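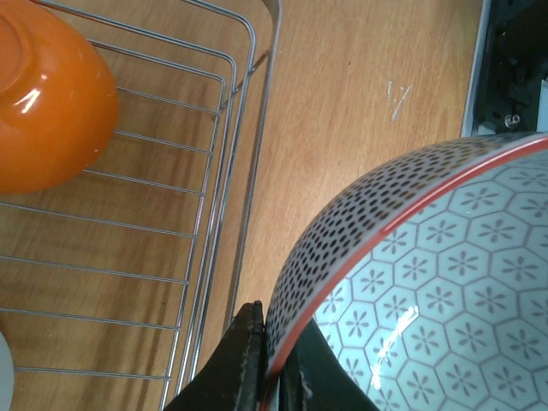 # About Us

Plerkever operates and tests robot arms for kitchens, canteens and other places where people and machines share a counter. Our main work is the handling of breakable tableware. We pick up bowls, cups and plates, move them to and from wire racks, and record how each grasp performs. Our customers are the firms that build the arms and the kitchens that intend to use them.

The company was founded by Serpil Yazıcı, who remains its director. It has 9 employees and two sites. The test hall is in Prarkwood, and the office, where reports are written and customers are received, is in Dranow.

## Why We Publish Our Failures

Most visitors to this page come to us after reading the Ayaaba report, and we consider it proper to set out the matter in our own words.

Ayaaba was a trial of automatic unloading for a hospital kitchen. In August, on a Monday morning, an arm at our Prarkwood hall dropped a soup bowl while carrying it away from the rack. The bowl struck the edge of the table and broke. A piece of it landed inside the walkway, where a member of our staff was standing. There was no injury. The arm did not register the loss and completed its movement with empty fingers, then returned to the rack for the next bowl.

Our review found two faults. The first was mechanical. The finger pads had worn smooth at the tips, and a glazed rim that had been held securely in earlier runs was able to turn between them. The second was in the software. The signal that reports an object in the grip was read once, at the moment of closing, and was not read again until the fingers opened. An arm that lost its load on the way had no means of knowing it.

The second fault was ours. The check had been shortened to save time between grasps, and the change had been approved without a safety review. Serpil Yazıcı stopped all work with ceramics that same day. It did not resume until the full set of trials had been repeated.

## What Changed

The grip signal is now read without pause for as long as the arm is in motion. If it falls below the set level, the arm halts where it is and stays halted until an operator releases it. The walkway has been moved back from the tables, and eye protection is required on the hall side of the yellow line – visitors included.

Finger pads are treated as a wearing part. They are inspected before each shift and replaced after 700 grasps, whatever their appearance. Under the former rule they were replaced when an operator judged them to be worn, and the logbook shows that different operators judged this very differently.

We repeated the Ayaaba trials under the new rules, completing 857 grasps. The record of those trials, including every halt, is attached to the report and may be requested from the Dranow office.

Rim grasps on glazed bowls receive particular attention. The fingers close on the wall of the bowl from both sides, so that the whole weight hangs from a short length of rim, and a tilted bowl will try to turn around that point. Patterned and brightly glazed pieces add a further difficulty, as reflections on a glossy surface can mislead a camera that is looking for an edge.

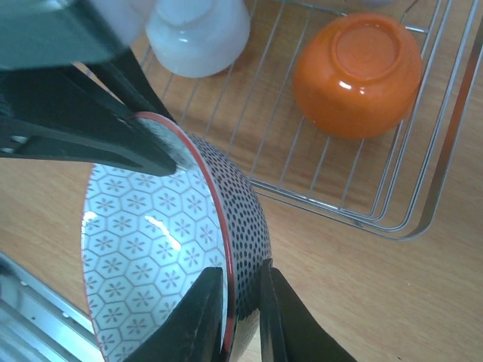

## How We Work With Customers

Each project begins with a visit to the kitchen concerned. We ask to borrow the tableware in daily use, chips and all, and we do not substitute new pieces of the same pattern. Breakages during testing are recorded and paid for by us.

A customer receives the complete log at the end of a project. We do not remove failed runs from it, and we do not accept work under terms that would require us to do so. Any drop, unplanned halt or contact with a person is reported to the customer by the close of the same working day.

## Reporting a Concern

Any employee, visitor or customer may stop a test at Prarkwood. The red buttons are at both ends of every table, and no explanation is required at the time. Concerns about past work, including work finished before the Ayaaba trial, should be addressed to Serpil Yazıcı at the Dranow office. She replies in writing, and a copy of each reply is kept with the project record.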